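A visit to the Economou knitwear mill, Gretcombe

The mill at Gretcombe opens its doors to visitors each June, and this year I went over from Olport on the morning bus. I packed the night before, knowing that mill sheds can be cold even in summer.
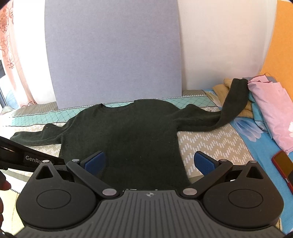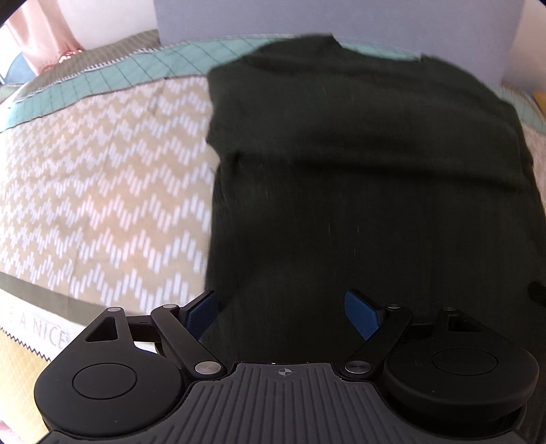 Dark green knitwear on the bed.

The tour starts in the yard at 10 and costs nothing, though you have to put your name down at the gatehouse. We were taken first to the yarn store, where the cones are racked by shade number. The highest number I saw was 3663, a dull brown. Most of the yarn comes from the Skendero spinning works and is tested for strength before it goes upstairs.

The knitting floor is loud and ear plugs are handed out at the door. Panels come off the machines in long strips and are cut apart by hand. Linking, where the collars are joined on, is done in a quieter room facing the river -- this was the part I liked best. A good linker can finish 100 collars in a shift, we were told.

After that came washing and pressing, then the mill shop. Seconds are kept on the back rail and are worth a look. The canteen does soup and rolls until 2.

The 406 bus stops outside the gate. Wear flat shoes, as the stairs are steep and there is no lift to the knitting floor.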